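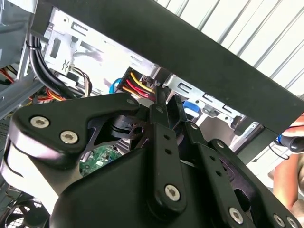 kheri_okoth
Did they say how long the cable demo takes per machine? I only caught the last part of the open day at Gonari, and by then people were mostly asking about jobs.

rfeng
Six minutes for the power connectors if it goes well. I watched two runs in the morning. One finished, and on the other the operator stopped it and started over.

ylozano
Six minutes is slow. I pull those by hand in under one, and I don't need a wrist camera. We took apart 400 desktops last spring with two people.

rfeng
Sure, but they weren't selling it as fast. The woman running the bench said the point was to get 600 recorded runs before they try it without a person standing next to it. They're at 214.

ylozano
Then call it a recording session. The flyer said "automated teardown."

verena_z
The flyer came from Urio, not from the Gonari people. I asked. Gonari does the arm and the software, Urio has the recycling contract.

I thought it was worth the drive. Wiring is the hard part, every case is routed differently. Screws they already do on the other line.

kheri_okoth
Is there another one? I'd like to see a full run.

verena_z
October, same building. Sign up early, the morning slots went first.

ylozano
I'll go if they put a clock on the wall.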